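About Vonstead

Vonstead sets up and looks after robot cells for companies that take used computers apart for parts. We started in a rented bay behind a machine shop and now work from our own building on Hellden Road, with a staff of 30.

Most of our customers already own a robot arm. What they need is a cell that still runs the same way on Friday as it did on Tuesday. Our founder, Lionel Deschamps, repaired packaging machines before he started the company, and he still signs off every cell that leaves the floor.

The Nomidis cell is the one we know best. It is a bench cell with one arm, a slatted aluminum table and a printed tray for the parts. Setup begins with the table. We level it, bolt down the tray and teach the arm its home position. Then we teach the positions on the tray and the reach into the case, at low speed, with one hand near the stop button.
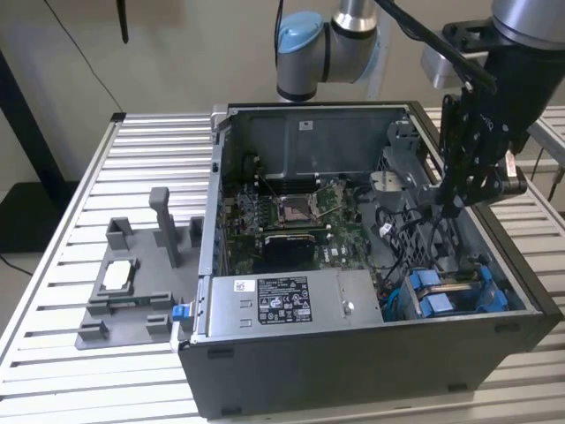
The gripper inside an open desktop tower, with the parts tray to the left.

Trays are printed in our building. When a cradle wears, we print a new tray and teach the points again. Old trays are thrown out.

Every cell under contract gets a service visit after each 60 days of use. We check the finger joints, the wrist bolts and the full length of the gripper cable, which is the part we replace most often. A gripper swap takes one technician a morning. The old unit comes back to our bench for new fingers, and the readings are kept under the cell's number.

We have 109 cells under contract today. Spare grippers, cables and trays for all of them are kept at our Aubert warehouse. Orders placed before 2 p.m. ship the same day.

Visitors are welcome on Tuesday afternoons. Please call the front desk first and wear closed shoes.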